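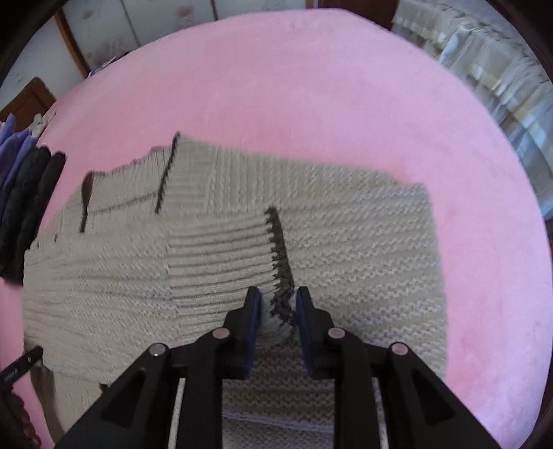
Kornus opens Prultton knitwear repair and re-linking unit to trade customers

PRULTTON, May – Kornus, the textile care and repair contractor, has opened its knitwear repair unit at Prultton to retailers and uniform suppliers. The unit has worked until now only on garments returned through the company's own rental contracts. It accepts flat-knitted and fully fashioned garments in wool, cotton, acrylic and blends of these, in gauges from 5 to 14.

Services cover the closing of dropped stitches, re-linking of collars and side seams, replacement of cuffs and welts, and the rebuilding of worn elbow panels. Hand darning is offered for holes below the size at which a knitted insert is needed. Garments with bonded linings, metallic yarns or heat-applied logos over the damaged area are outside the scope of the service and will be returned unrepaired.

The unit ran a trial with the workwear supplier Lindqvist before opening to other customers. During the trial it received 1191 garments. Of these, 116 were rejected at first inspection, mostly for felting or for moth damage spread across several panels. A further 59 were repaired but failed the final stretch and wash check, and were sent back to the bench for a second repair. The remaining garments passed at the first attempt.

"Seam failure at the shoulder was the most common fault we saw, followed by worn cuffs," said Kartini Pangaribuan, technical manager at Prultton. "Both are simple repairs if the garment arrives before the loops have run. Once a ladder passes into the armhole, bench time rises sharply and the customer has to decide whether to go ahead."

Each garment is washed on arrival and dried flat. It is then inspected over a lit table, and the position of each fault is marked with a cotton tag. Yarn is matched by fibre, count and shade. Where the customer can supply yarn from the original production lot, this is used first. Otherwise the unit draws on its own stock or has a small quantity dyed, and the customer is asked to approve a sample before work starts. Shade is judged under daylight and shop lighting.

After repair, the area is steamed and left to relax overnight before it is measured. The body length, chest width and sleeve length must fall within the tolerance agreed with the customer. Cuffs and neckbands are also stretched and released to check recovery. Results are recorded against the garment number and supplied with the delivery note.

Bookings and tracking are handled through Pirano, the company's order system. Customers enter the style, size, fibre content and a short note of the fault. They may set a price limit for each style, above which no work is done without approval. A paper form remains available for customers sending fewer than 4 garments.

Standard repairs are charged at a fixed price by fault type. Panel replacement and dyed-to-match yarn are quoted separately. Carriage to Prultton is paid by the customer and return carriage is included. Garments should be sent clean where possible, folded and not hung, with pins, badges and other fittings removed.

"Customers asked for a price list they could apply at the returns desk, without sending the garment to us first," said Rui Calado, commercial director at Kornus. "The fault guide issued with the price list sets out what to measure and where. It has been revised using the inspection records from the Lindqvist trial."

Teguh Wuisan will run the repair floor. Ningsih Rondonuwu has been appointed to lead yarn matching and will also be the contact for customers wishing to lodge yarn from new production. Stored yarn is kept under the customer's style number and is not used on other orders.

The service does not at present cover hand-knitted items or garments owned by private individuals. Kornus will review the range of gauges accepted once a second linking machine has been installed and tested.

Notes to editors

Kornus supplies washing, repair and rental services for uniforms and workwear. The fault guide, price list and tolerance tables are available on request.

Press contact: Tarmo Venckus, Kornus press office, Prultton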